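Second round on the camera and controller side of the delivery cart, and I've stopped trying to do both at once. The first round in February changed two things together and the logs were useless for saying which one mattered.

The cart is the same four-wheeled base as before. What's being compared is two onboard controllers, the Hollon and the older Pakzad, each paired with a narrow and a wide front camera. All of it runs in the simulator, on the street-corner map we call Leltholm. The physical base stays on its stand until the numbers settle down.

Controllers first. The Pakzad closes its steering loop at a fixed rate and drops camera updates it can't process in time. The Hollon queues them. On paper queuing sounds better, but a queue of stale images is a good way to steer around a pole where it used to be. I capped the Hollon's queue at 4 and the weaving on straight pavement went away. With the cap off, it came back on the next run. I didn't touch the gains on either controller after that, so anything below is with the stock values.

Stopping distance came out close enough that I wouldn't pick one over the other on that basis. The difference shows up on restarts. After a forced stop, the Pakzad took around 16 control cycles to accept a new path and the Hollon took 5. That adds up on a route with a lot of stops in it.

Cameras next. The narrow lens gives more pixels on thin objects at a distance, so poles and signposts get picked up earlier. The wide one covers more of the pavement close in and loses fewer objects when the cart turns. Neither lens has any distortion in the simulator unless you add it, and I forgot to for the first batch. Those runs are thrown out. The remaining set is 52 runs with the distortion model on, same sun position, same start points.

The trouble is ground texture. Leltholm has rough, speckled concrete, and the Fotton segmentation model was trained on something smoother. It labels the pavement correctly most of the time, then puts a thin strip of "obstacle" along a dark line in the slab and the planner slows down for it. The narrow camera does this more than the wide one, which I put down to the extra resolution. Downsampling the narrow feed by half brought the false strips down, but it also gave away most of the advantage on poles.

Strong shadow edges are a separate problem. I haven't got a fix for those, only a hold-off timer on the planner, and I don't like it. A timer long enough to ignore a shadow is also long enough to ignore a kerb for a bit. I'd sooner retrain the ground class with more concrete in it and see what's left over.

Two views of the Leltholm corner, both with joint lines across the concrete:
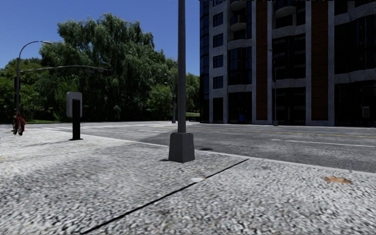
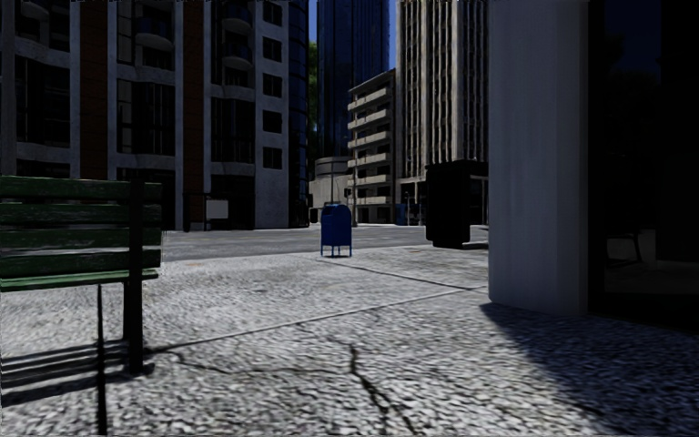
Ghazala Minhas wrote back that she would leave the queue cap alone and look at timestamps first, as her Hollon stamped each image on arrival at the controller and not at capture, so even a short queue looked fresher than it was. She also thinks the restart figure for the Pakzad will drop if the path buffer is cleared on stop. I'll run both changes separately on the same start points, wide camera only, and post the logs with the config files when they're done.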